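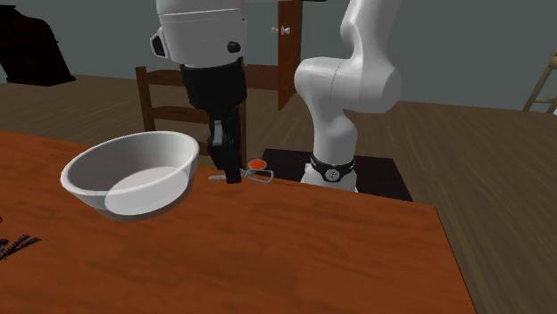

According to one respondent in Nenwood, her household stopped passing food at dinner when the younger children left, and "the big dish went to the back of the cupboard the same week."

Figure 2. Large white bowl on a wooden table.

Print this page | E-mail this page

4.2 Serving from a shared dish

Reports of this type were common in the older households. Of the 80 households that returned a complete meal diary, 39 recorded at least one dinner served from a shared dish placed on the table. The rest plated all food at the stove or counter. Bowls of the general shape shown in Figure 2, wide at the rim and narrower at the base, were coded as shared dishes only when two or more people took food from them during the meal. Bowls used for storage or display were left out.

Borkonow and Nenwood differed less than expected. In both towns the use of a shared dish rose with household size and fell when members ate at different times. Diaries from Quezada were harder to code — many entries listed the food and gave no vessel — and we report them separately in Section 4.4.

Meal length was taken from the start and end times written in the diary. Dinners with a shared dish lasted 15 minutes longer at the median. The difference remained after weekend meals were removed. We do not treat it as an effect of the dish itself. Households with time to sit longer may also be those that bother with a serving bowl, and the diary has no question that would separate the two.

Second helpings were recorded by tick box. The box was often left blank, and a blank could mean either no second helping or no answer. It was dropped from the analysis.

Reader comments

Did the coding rule count salad? In our house it is the only thing that gets passed.

Reply from the authors: Yes, if two or more people served themselves from it.

The Iment pantry survey had 1,000 forms and the same trouble with blank tick boxes. A yes/no pair would fix it.

Section 4.4 is missing from the print version.

Contact | Copyright Iment Household Studies | Back to top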